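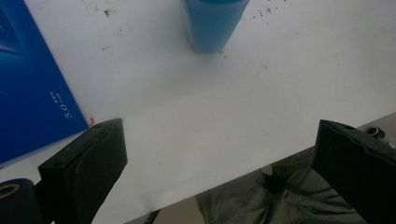

Ticket 3377: Grader keeps dropping the last column on export
Status: Resolved
Opened by: Ruba Nseir

Hi all, hoping somebody can help me out before midterm grades go in! I use Grader for my two evening pottery classes at Lultton, and ever since the September update my exports come out short. I have 11 columns on screen and the spreadsheet opens with 10. The missing one is always the final project score (of course it's that one, it's worth the most).

What I've tried so far:
Logged out and back in. Same thing.
Switched browsers. Same thing, just slower.
Renamed the column from "Final project / glaze" to "Final". Got my hopes up for a second there, but no.
Exported the other class, which has 9 columns, and that one came through fine!! So now I'm really confused.

Update, 4:40 pm
Support asked which export template I'm on. I had to hunt for it (it's under Settings, then Files, then a tiny gear) and it says Vidal. No memory of picking that. They also wanted to know if any columns were hidden. None are.

Update, 7:15 pm
OK, we're getting somewhere. The Vidal template has its own column limit, and it was set to 10. I bumped it up to 20, hit save, exported again... and still 10 columns. Turns out you have to close the class and reopen it before the new limit kicks in. Did that and there was my final column, scores and all.

One leftover thing: 7 students had their scores come through as text, so my averages looked crazy. I'd typed a space after the number on those. Took the spaces out, exported one more time, all good.

Could the limit get a warning message, please? Even a little one. My friend over at Fesinley has the same template and I'm texting her to go check hers tonight.

Fine to close this. Thanks for sticking with me!
Ruba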